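Drolden Countertop Sparkling Water Maker: two months in

I should say up front that I paid for this myself, $232 on sale at the kitchen shop near my work, down from just under 300. I'd been buying fizzy water by the case for years and lugging it up the stairs to my apartment, and every second week I was hauling a great big bag of empties back down to the depot for the deposit. My building has no elevator. You can see how a person ends up standing in front of a display of carbonators.

I'd narrowed it down to the Drolden and the Tarnimia. The Tarnimia is cheaper and comes in nicer colours (there's a mustard one I still think about), but the carbonating bottle screws in on a thread, and I've got my mum's wrists. The Drolden has a lever. You tilt the bottle in, pull the lever down, and it clunks into place with a sound like an old fridge door. Sold!

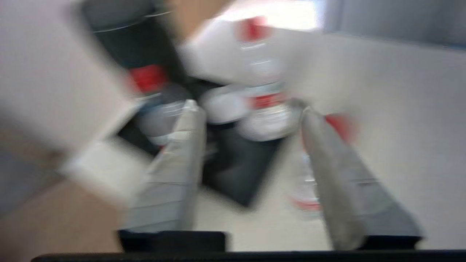 Setup took me longer than the booklet thinks it should. The gas cylinder goes in from the back, under a panel that pops off if you push the bottom corners and absolutely will not pop off if you push anywhere else. I had it on the couch cushions at one point, upside down, swearing at it. Once you've done it the first time it's fine, and I swapped the second cylinder in a minute or so without even putting my tea down.

Now, the fizz. I like my water aggressive. Three long presses gets me there with cold water from the fridge, and with tap-temperature water you may as well not bother, you get a few lazy bubbles and a wet counter. The booklet does say to chill the water first. I now keep a jug in the fridge door all the time, and that's one less spot for milk, so factor that in if your fridge is as small as mine.

The taste is the part I was worried about and it's good. Store-bought still has a bit more bite by the second day, I'll give it that. A Drolden bottle with the cap on tight holds up nicely overnight, then by supper the next day it's gone soft and a bit sad. I mostly drink it too fast for that to matter. My partner, who likes the gentle stuff, does one short press and is perfectly happy, so we've got separate bottles now and there's no arguing about it.

Noise: it honks. There's no other word. When the pressure's up it lets out this goose noise that frightened the cat clear off the windowsill the first week. She's over it. I wouldn't use it at six in the morning with thin walls, though, and the Tarnimia in the store was definitely quieter.

I did try flavouring it, naturally. The Kitetti syrups (sold right beside the machine, very clever of them) are okay if you like things sweet. The ginger is nice and the raspberry tastes like cough medicine. I've gone over to a squeeze of lime and the end of whatever jam is in the fridge, stirred in the glass. Do NOT put anything in the bottle before you carbonate. It's on a sticker on the front of the machine and I did it anyway with some apple juice, and I was wiping down the underside of the cupboards for the rest of the evening.

Cleaning is mostly painless. The drip tray lifts out and goes in the dishwasher. The bottles don't, they'll warp, and the neck is too narrow for my hand so you'll want a bottle brush. I got one for 2 dollars and it's been great. The shiny black finish on the machine itself shows every single fingerprint and I wish I'd gone for the white.

On the money side, a refill is 22 dollars if you bring the empty cylinder back, and quite a lot more if you don't, so hang on to it! I take mine to Ranasinghe Hardware, where the exchange is at the front till and they don't make you fill in a form. We're getting through one every five weeks or so, which says more about us than the machine. Compared with what I was spending on cases I think it'll pay for itself by next spring, and the recycling bag under the sink has gone down to nearly nothing apart from the odd pop bottle when we've had people over.
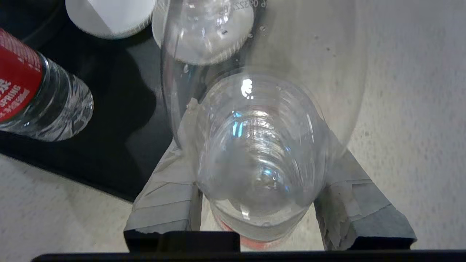
Would I buy it again?

Yes, I think so, though I'd wait for a sale. At the full price I'd be a lot grumpier about that back panel and the fact that it only comes with one bottle, when you clearly need two. The extra bottle is overpriced and only the Drolden one fits the lever.

If your wrists are good and you want it quiet, have a look at the Tarnimia first. If you're like me and the lever is the whole point, get the Drolden, get it in white, and make room in the fridge door for a jug. Four stars from me. I've taken one off for the honking.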